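Toy bins: sort by type or just dump?

rillermom
Posted Monday, 8:15 pm

OK I need opinions because my sister and I have been going back and forth on this all weekend. We finally cleaned out the playroom corner (it's also the craft corner and the place where bags go to die) and I'm stuck on what to do with the small toys. She wants everything split up, animals in one bin, play food in another, balls somewhere else. I say one big bin on the floor and done.

Right now it's the one big bin. Bright green plastic, no lid, sits right by the checked mat so the kids can drag stuff straight onto it. It has the pink pig in it, the starfish, the purple grapes, that yellow rubber hand my youngest is obsessed with, one of those capsule balls with the little colorful things inside. Total mix. And they play with it!! Way more than they ever did when it was all put away nice.

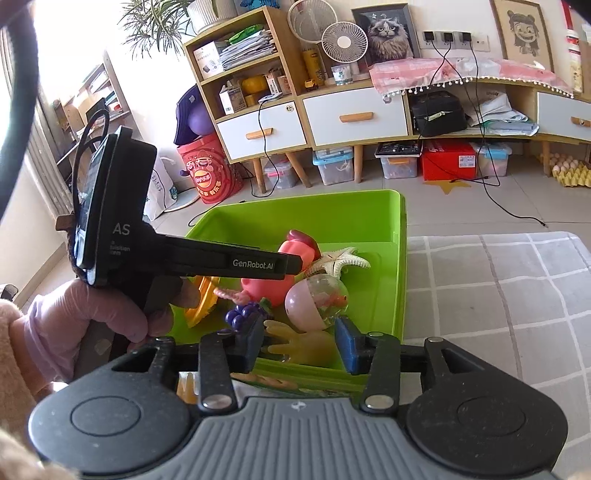 My other problem is that clear bins looked like such a good idea in the store and now I have three of them on the floor and no plan. Do I put them on the shelves? Do I label them? The shelf unit has three drawers already and I'd like to keep those for grown-up stuff, papers and chargers and so on.

Kids are 2 and 4 if that matters.

gulik_76
Posted Monday, 8:40 pm

Team dump. At two they don't care what category a pig belongs to. Mine used to tip out every single sorted box to find one thing, so I had the same mess plus more boxes.

Urna
Posted Monday, 9:02 pm

Gonna disagree with gulik. My four year old LOVES sorting, it's half the game for her. We put a picture on the front of each bin and she can put her own stuff back. Takes a couple weeks to sink in but I haven't picked up a plastic banana since January.

Also is that a tray of eggs on the floor?? Real or play eggs, because in my house real ones would last 60 seconds.

rillermom
Posted Monday, 9:10 pm

Haha Urna they're play eggs, they go with the kitchen stuff. See, that's exactly what I mean, where would those even go? Food bin? They don't fit in the food bin with the tray and he won't play with them without the tray.

vanhove_j
Posted Monday, 9:31 pm

Tray goes on a low shelf by itself. Some toys are their own container, don't fight it.

I'd move the little truck down too if the kids are allowed to have it. If it's up on the shelf with the papers and the glass cup somebody is going to climb for it. Ask me how I know.

gulik_76
Posted Monday, 9:38 pm

Good call on the cup. And Urna, fine, but you have one kid. Try the picture labels with a little brother following her around dumping everything back out.

Urna
Posted Monday, 9:45 pm

I have two, thanks. The little one dumps, the big one bosses him into cleaning up. Works great lol

Grethe Hjaltadóttir
Posted Monday, 10:20 pm

Could you do both? Keep the green one as the everyday bin and use the clear ones for swapping. Put half the toys away where they can't see them, trade every other week. I'd skip the labels, you can see through the sides anyway.

rillermom
Posted Monday, 10:34 pm

Oh I like that. My sister will say it was her idea but whatever. The rubber hand stays in the green bin though or there will be screaming. Going to try it tomorrow during nap and I'll let you know how it goes.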